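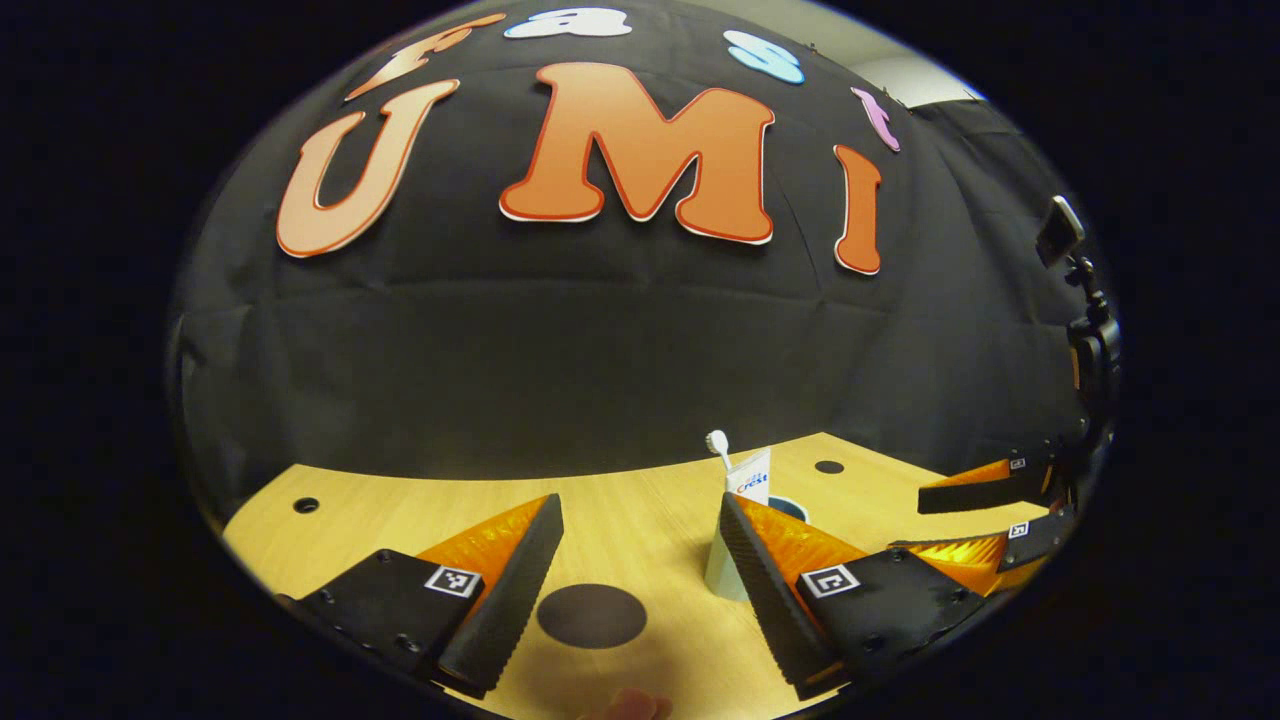
Les lettres découpées « Fast UMI », sur leur fond de tissu noir.

L'atelier Sundard prépare des décors de stand, et la décoratrice nous reçoit à 15 heures, entre deux commandes. Pour les lettres, elle commence toujours par le tissu. « Le noir pardonne beaucoup, mais il montre les plis », dit-elle. Elle a repassé celui-ci pendant 26 minutes et il reste des plis en bas, là où le tissu descend vers la table.

Le mot du haut est plus petit et de plusieurs couleurs. « J'ai voulu le a blanc, le s bleu clair, le t rose. Pour UMI, j'ai gardé l'orange, avec un bord blanc – cela se lit de loin. »

Sur la table en bois clair, elle préfère ne pas mettre de nappe. Elle trouve que le bois réchauffe le noir. Le prochain décor sera pour Rosby, en août, et elle hésite encore sur la couleur du fond.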